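Tumimside Play Kitchen Loan Program
Progress report to the Grustton Fund, period ending September

Your last letter asked for more candor and fewer adjectives, so we have tried to keep this one plain. The short version is that the loan sets are going out, most of them come back, and we are still not convinced that the way we spend the equipment money is the right one.

Loans

We made 229 loans in the period against a target of 300. The shortfall is real. Part of it comes from the Pilkington site opening later than planned, but only part. Even with Pilkington running we would have missed the number, and the application probably should not have promised it. The figure was carried over from toy lending, where people borrow small things often. A tabletop kitchen set is bulky, families keep it the full term, and the next family waits.

Repeat borrowing is harder to read. The system at Hurkel records a renewal as a new loan and the one at Pilkington does not. Until that is fixed we would ask you not to compare the two sites, and we have left the comparison table out of this report.

What goes into a set

In the spring we moved away from matched plastic sets and began mixing play pieces with ordinary household items. The argument was that children copy what they see adults use, and that household items are cheaper to replace. The second half of that is true. We have no good evidence for the first half beyond what staff tell us, and staff chose the items.

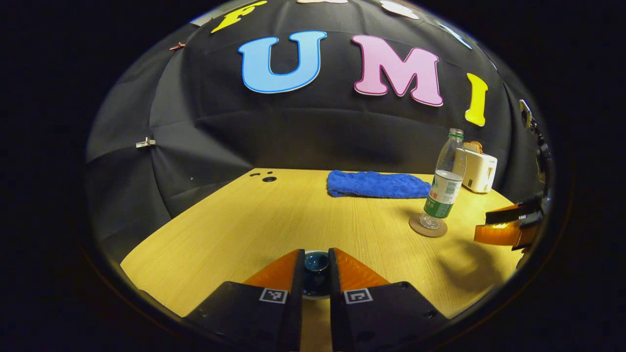 Replacement costs are down, though by less than we forecast in the application. Cups and towels cost next to nothing to replace and can be bought locally on short notice. The play appliances are another matter. A small white toaster with its slice of toy bread has to be bought complete, and a missing slice puts the whole thing out of use, as far as most borrowers are concerned. Cork coasters were added to protect the tabletops, and we are keeping them for now, but the claim in our last report that they "significantly extend table life" was premature. We had owned them for one season. Please disregard it.

Glass was discussed at length. Our view is that any drinking glass belongs with the adult's things and should not be on the children's packing list. The two sites have been reading the old list differently, and a corrected version is being written.

Returns and condition

We checked 25 returned sets in detail. In 3 of them a piece was missing that should have been caught at the desk. That is too small a group to build a policy on, and the sets were picked because they were on the shelf that week. Still, it suggests the check at return is being rushed, and longer desk hours would cost money we have not budgeted.

Next period

We plan to bring the two booking systems into line, finish the new packing list, and hold off buying any more play appliances until we know which ones get borrowed. The Hurkel site has asked for a second storage rack. We have not agreed to it. The present rack is full mainly of sets waiting for missing parts, and a second one might simply fill up the same way.

We would like to lower the loan target for the coming year and will send a proposed figure with the budget — preferably one we can defend.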